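Open Day at Vornodwood: They Let Us Touch the Grass

Share 45 Comments 2

The club opened the gates on 11 Jul 2024, a Thursday, so naturally those of us with jobs developed colds. The stadium tour began with Danylo Maksymiv explaining the new 4-3-3 to a crowd that had come for the free scarves. 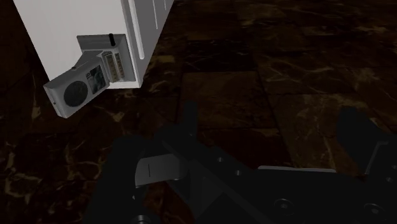
Then the trophy room – a short visit. Nearly 3105 fans came through, better than we drew for the last cup game. Essam Soliman signed shirts until his pen quit, and Shaimaa Younis from the ticket office was asked about prices by everyone in line, me included. 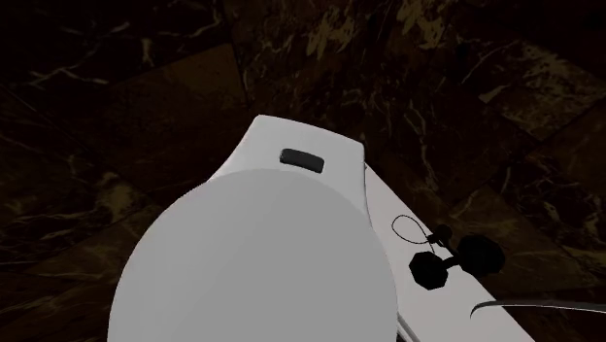

Is Soliman staying for next season?

He signed for two more years in the spring, and told us he likes it here. We've heard that from strikers before.

Share 45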